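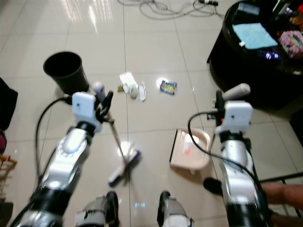
Loretta Whitlock wrote back that a floor like ours only needs sweeping when it looks dirty, and that a checklist for it is a waste of paper. Perhaps. I've filled it in anyway.

**Floor and sweeping check, Fedham, ground floor**
Date: 1/7/24

## Floor

- [ ] **Clear of litter.** No. Crumpled tissue, a scrap of white paper and a snack wrapper, all out in the middle where people walk.
- [x] **Tiles suitable for the room.** Passed, under protest. They're white and glossy, and Gulley's leaflet calls them "slip-safe". I'd like to see that tried with a wrapper underfoot.
- [ ] **Sweeping done daily.** The sheet has a tick for every day in July so far, all one of them. Ask me again in two weeks.

## Brush and dustpan

- [x] **Both present.** Yes.
- [x] **Pan sits flat on the tiles.** It does. Whether the front edge lets grit slip underneath is another matter - try it with sand before we order more from Predetti.
- [ ] **Pan emptied after use.** No, there's a bit of debris still in it.

## Bin

- [ ] **Upright and out of the walkway.** Not met. A black bin out on the floor is a trip hazard, however light it is.

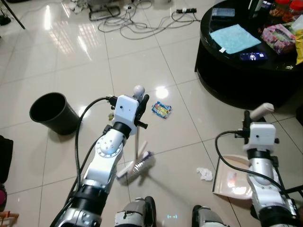
## Table

- [ ] **Top kept clear.** Folded cloth, a packet and plenty else near the edge. I suspect half of what we sweep up starts here.
- [ ] **Wiped down.** Can't say. A cloth on a table proves very little.

## To do

- Domnica Pană to price a heavier bin. Sârbu quoted 316 for a set of 9, and I don't believe we need 9.
- Recheck the floor without warning the morning shift.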